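Workshop Tips: Pricing a Two-Arm Bench Before You Fall in Love With It

Write down the job first. "It would be handy" has cost me more than any tool I own.

Price the second arm as its own purchase. Sellers like to talk about a pair as if it were a pair of socks. The Pletari arms I looked at were $1385 each, and for two months I carried the figure for one around in my head.

Then add the dull stuff. Rails, brackets, cable duct, power supplies and bolts came to $432 on my list, almost a third of an arm, and none of it moves. Marcelino Fontes at the Lacerda surplus counter will cut extrusion to length if you bring a drawing. Bring a drawing.

Measure the reach you need with a broom handle and tape. Arms want elbow room on the outside as well as in the middle, so leave space at both sides of the base.

Buy cameras last - you won't know where they should sit until the grippers are on. Leave slack in every cable.

Get cheap things to practice on. Holiday clearance is excellent for this: ornaments are light and round, and a branch never holds still for anybody. Put the spares in a low tray with a lip, or you will be budgeting for knee pads.
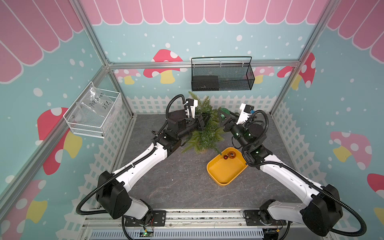 Trimming the tree, two arms on the job and spares in the yellow tray.

Keep 3 lines blank at the bottom of the budget. Mine were full by August. The first one says "more zip ties."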